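# Care of Dark and Black Clothing in Shared Laundry Rooms

Residents' Household Guidance, Plovham House
Revised September 26, 2020

Black garments account for a large share of the questions received by the household office. They fade at the seams, collect lint, and take on a gray or greenish cast well before the fabric itself is worn out. The following guidance replaces the sheet issued in March and applies to the laundry rooms on both the Raltden and Satlow sides of the building. Residents who wash at home may find most of it useful as well.

## Before Washing

Empty all pockets and close zippers and hooks. Turn black garments inside out, including socks and knitwear, so that the outer face is protected from rubbing against the drum. Buttons should be left undone, as a buttoned shirt pulls at its own buttonholes during the spin.

Check the care label of any item being washed for the first time. New black cotton and denim will release dye, and a garment whose label reads "wash separately" should be given at least two washes alone before it joins a mixed dark load.

To test an older garment for loose dye, dampen an inside seam and press it with a white cloth. If color transfers, the garment should continue to be washed by itself.

## Sorting

Sort by color first and by weight second. Heavy items such as jeans and sweatshirts should not share a load with thin jersey or synthetic linings. The heavier pieces abrade the lighter ones, and the two groups will not finish drying at the same time.

Black items should be kept apart from towels, flannel, and anything with a fleece surface. These are the main source of lint on dark fabric, and a single bath towel is enough to spoil a full load.

A heap of black clothing is difficult to sort by eye, particularly under the lamps in the Satlow room. Residents are advised to lift each piece out singly and shake it open before placing it in the machine. Small items such as socks and stockings are otherwise easily carried along inside a sleeve or trouser leg.

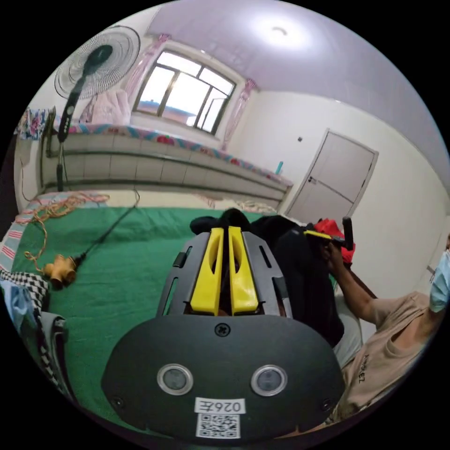 ## Water Temperature and Detergent

1. Select a cold or cool cycle for all black cotton, viscose, and blends. Warm water should be reserved for work clothing with visible soil.
2. Use a liquid detergent. Powder does not always dissolve fully in cold water and may leave pale streaks along folds.
3. Choose a product without bleach or optical brighteners. Detergents sold for dark colors are suitable but not essential.
4. Measure the dose with the cap supplied. Excess detergent dries on the fabric as a dull film, which is frequently mistaken for fading.
5. Do not fill the drum beyond three-quarters. A tightly packed load rinses poorly.

Fabric softener is not recommended for black sportswear. It coats the fibers and reduces their ability to release moisture. Where softness is desired in cotton garments, half a cup of white vinegar may be added to the rinse compartment. Vinegar must never be combined with chlorine bleach.

Garments that have already dulled can often be improved by running a second rinse with no detergent at all. This should be tried before any resident concludes that an item needs to be re-dyed. Dyeing is not permitted in the shared machines under any circumstances.

## Drying

Remove the load promptly when the cycle ends. Creases set quickly in damp black cotton and show as lighter lines after several washes.

Each garment should be shaken once, firmly, and smoothed by hand along the seams. Lift knitwear with both hands beneath it, as a soaked sweater held by the shoulders will stretch under its own weight. Long or bulky pieces that come out of the drum bunched together should be opened fully before they are hung.

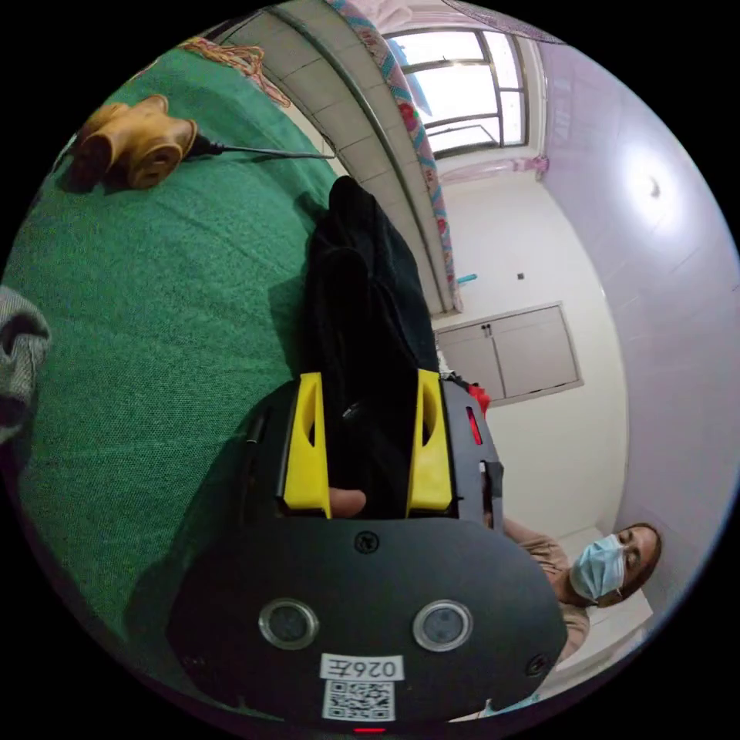

Dry out of direct sunlight. The racks beside the Raltden windows receive strong light in the afternoon, and dark items should be placed on the inner rails or left inside out. Trousers are best hung from the waistband and shirts from the hem, with pegs at the side seams where any mark will not be noticed.

If a tumble dryer must be used, select low heat and take the clothing out while it is very slightly damp. Clean the lint filter before the load as well as after it. The filter in dryer 42 has a separate lower screen, which slides out toward the user and should be emptied at the same time.

## Removing Lint and Marks

Lint is most easily removed when the garment is completely dry. A clothes brush with firm bristles, used in one direction, will serve for coats and wool trousers. Adhesive rollers are effective on smooth fabric but leave a residue on velvet and should not be used on it.

White deodorant marks may be rubbed out with a clean, dry nylon stocking or a piece of soft foam. Shiny patches on wool, usually at the seat and elbows, can be reduced by steaming through a damp cloth and brushing gently against the nap. Iron all black fabric on the reverse side.

## Storage

Black knitwear should be folded. Shirts and dresses may be hung, provided the closet is not exposed to daylight; shoulders left facing a window will fade in a visible line. Wool should be clean before it is put away for the season. Cedar blocks may be used in drawers and need light sanding once a year to restore the scent.

## Supplies and Inquiries

Clothes brushes and mesh wash bags may be borrowed from the Ngui Street desk and should be returned the same day. A deposit is not required.

Questions about this guidance may be addressed to Azlan Tambunan, Household Office, extension 551. Faults with a machine should be reported to extension 200, giving the number shown on the door.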